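Brunville Folk Dance House is looking for a teacher of Central European folk dance, and for adults who would like to join the first course

We are a small dance house and we offer evening classes in set dancing, sean-nós and old ballroom. From the autumn we will open a new course in Hungarian and Transylvanian couple dances. For this we need one teacher, part time, and a group of beginners who agree to be our first class. Both calls are on the same page, so please read to the part which concerns you.

The teacher

You will lead two evening classes each week, and one longer workshop every month on a Saturday. The evening class lasts ninety minutes. In the first half you teach steps and posture, in the second half people dance with live or recorded music. We have a good sprung floor, a sound system and a piano which is tuned twice a year. There is a mirror on one long wall, but it can be covered with a curtain, and many of our teachers prefer it so.

We look for a person who

has taught adults before, for at least two years, in any kind of folk or social dance
knows well at least one dance cycle from the Carpathian region, both the leading and the following part
can explain how to warm up the ankles, knees and hips, and can offer an easier version when a jump or a deep bend is too much for somebody
speaks English well enough to teach in it (an accent is no problem, most of us have one)
is able to come to Brunville two evenings in the week by own means, as the last bus to Talbridge leaves before the class is finished

It is welcome, but not required, if you play an instrument, or if you have some first aid training. A dance diploma is also welcome, but we have had excellent teachers without any paper.

The work is paid per class. The rate depends on your experience and we will tell it to you before the trial lesson, so that you do not make the journey for nothing. Preparation time for the monthly workshop is paid separately. Travel costs are repaid up to a limit. The contract is first for one season and can be made longer.

Lajos Kovács, who taught a summer workshop with us in July, has agreed to help the new teacher in the first weeks. He cannot take the course himself, he already teaches in three other towns. He will also be present at the trial lessons.

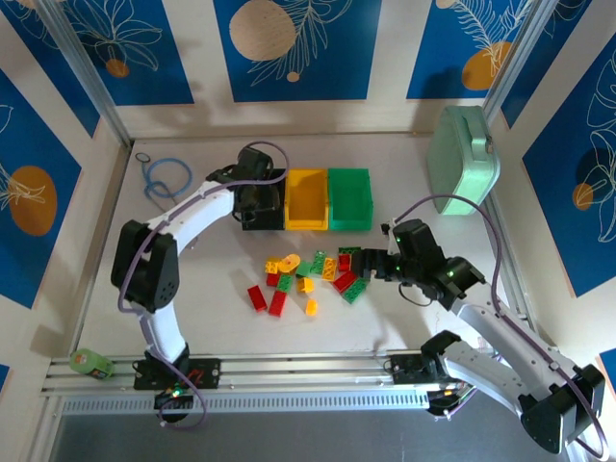 This page was last changed on 7 August 2022.

How to apply for the teaching post

Please write a letter of one page, in which you tell us what you have taught and to whom. Add a list of your courses or performances and the names of two people we may ask about you. A video is useful, if you have one. It can be made with a telephone and it does not need to be beautiful — we want to see how you stand, how you count for the others and how you correct a beginner. Do not send us a stage performance only.

Send everything to Áine Ó Flaithearta at the office, by post or by e-mail. Those who are chosen will be invited to give a trial lesson of half an hour to members of our Tuesday class. After the lesson there is a talk with Áine and with Kathleen Hanrahan, who is responsible for the timetable.

The participants

For the first course we have 18 places. You need no experience and you need no partner, we change partners all the time during the class. You must be an adult. There is no upper age, and in our other courses we have dancers who started after they retired.

These dances are quite demanding for the legs. There is much turning in a closed hold and there are small springs from the ankle, which one feels in the calves the next morning. With time they give a strong back and a good sense of balance. If you have trouble with the knees, with the heart or with dizziness, please speak first with your doctor and then with us. Often it is possible to take part with smaller movements.

What to bring: leather soled shoes with a low heel, or for the beginning any shoes which hold the foot well and do not stick to the floor. Rubber soles are not good for turning. Women sometimes like to wear a wide skirt, but trousers are just as fine. Bring water and a second shirt.

The whole first course costs 126 euro, to be paid in two parts if you wish. Students and people without work pay half. If you must stop for a reason of health, we give back the money for the classes which are left.

To put your name on the list, write or telephone to Nerys Meredith and say

your name and how we can reach you
which evenings are impossible for you
if you prefer to learn the leading part, the following part or both
anything about your health which the teacher should know

The evenings will be fixed when the teacher is chosen, and we will then write to all who are on the list. When there are more names than places, we take them in the order in which they came, and the others are asked first for the next course.

Questions about the building, the ramp or parking can go to Cathal Madigan. The side door is the one without steps, please ring and wait a little.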